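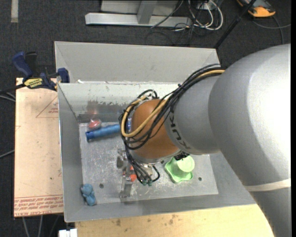

Right, tips for anyone putting an old industrial arm to work picking things out of a bin, in a shared workshop where you can't bolt anything down for good. I've been at this since May with Inger Frandsen, who does the code while I do the sawing and swearing, and most of what follows I learnt the slow way.

Clamp before you screw. We moved our bin so many times in the first fortnight that any screw holes would have turned the bench into a colander. One-handed bar clamps are brilliant for this (you'll want the other hand for holding the thing straight!). Once you're happy, run a pencil round the feet so you can put it all back after somebody borrows your clamps.

Leave the film on your acrylic. I peeled our first sheet the minute it came home because I couldn't resist, and it was scratched by teatime. Cut it, drill it, clamp it, and peel it when you've got nothing left to do to it. If the film has dried on, a hairdryer on low helps, and a bit of warm soapy water shifts the glue.

Cables want more slack than you think. Take the wrist slowly to both ends of its travel by hand control and watch the bundle the whole way – if it goes tight anywhere, start again. Hoses hate a sharp bend, so give them a nice fat curve and use hook and loop straps. I used zip ties at first and cut off 50 of them one miserable Thursday.

Raid the toy box for things to pick up. Soft toys, cups, tubes, anything in shiny wrapping, all different shapes and none of it heartbreaking if it gets squashed. Shiny packets gave our camera the most grief, so keep a few in the mix or you'll get cocky.

Teach the floor height with a bit of card under the fingers. Bring the gripper down at crawling speed until the card just drags, then save that as your lowest point. Do it again whenever the bin has been shifted, even a smidge.

Write down your tries. Ours live in a notebook called Jeltska (don't ask), and we're up to 2,014 picks, with 1,087 of them good ones. Inger reckons the next lot will be better now she's slowed the last bit of the descent.

And keep your own hands out while it's powered. Stop button within reach, a second person in the room, and no leaning in to rescue a cup!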